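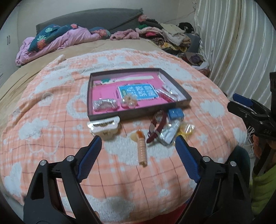 The bits box, tipped out on the bed

Posted Jun 27, 2018 in Home / Sorting

I have never trusted tidying advice that begins with "empty everything on to the bed". It's what the Trasach booklet tells you to do on its first page, and I suspect whoever wrote it has a spare bed. I have the one, and I'd like to sleep in it. Still, the bits box had reached the stage where the lid wouldn't sit flat, so I gave the method an evening to prove itself. Notes below, in no great order.

The box
Dark on the outside, bright pink on the inside. I'm told a strong colour helps you see what you've got. Perhaps. I have owned it since April and couldn't have told you half of what was in there.

Hair things
The white claw clip is the only one that gets used every day, and so it is the one that never makes it back into the box. The booklet wants "like with like", all hair things in one pouch. I tried that before with a pouch from Gestier and ended up with a pouch I never opened. The claw clip is going on the bathroom shelf, whatever the booklet thinks.

Plastic bags
Is a thing tidier for being in a little clear bag? The bag slides about, it crackles, and you still have to hold it up to the light to see what's inside. I can see the point for anything with beads on. For the rest, I think we keep the bags because they came with the things and throwing them out feels like throwing away part of the purchase.

The card
Light blue, with big dark blue Chinese characters. It takes up more room than it needs to and I'm keeping it. The Trasach people would ask what purpose it serves. It's a nice card.

The red strap
Dark red, with a metal buckle. According to the booklet, anything you haven't worn in a year should go. I'd like to know who keeps records of that sort. I wore it to something in Woston and I might go to Woston again.

Ornaments
The clear flower with the orange middle has no job at all. I don't see why it should need one. It is small, it catches the light on the windowsill, and giving it away would free up a space exactly the size of one small flower.

Small blue square
Went into the "decide later" pile, which the booklet says must be empty by bedtime. Mine wasn't. I have yet to meet anyone whose was.

Dividers
Caron sells a set of card dividers for boxes this size, 78p each, and the reviews are glowing. I bought 2. They stood up nicely until I put something in, then leaned, then lay down flat. Folded card from a cereal packet does the same thing for nothing. If yours have stayed upright, I'd be glad to hear what you keep in them, and I'd guess it's very little.

The blanket
A word against fluffy-cloud plaid as a sorting surface. It's a lovely blanket. Pale, see-through things vanish on it, though, and I nearly shook one on to the floor. Use a tray, or a dark towel, or the kitchen table if someone hasn't already covered it in post.

How long it took
The booklet promises a box like this in 23 minutes. It doesn't say whether that includes looking at everything, and I don't see how it could. I was still going when the tea had gone cold, and I'd only made the one cup.

What changed
The lid closes. Two of the little bags went in the bin and the clip has moved to the shelf. I could have managed that much without the booklet, and without the bed. The last page suggests repeating the whole business every season. At my rate the next one will be in 2041.

Filed under: boxes, hair clips, bedroom, things I was told would work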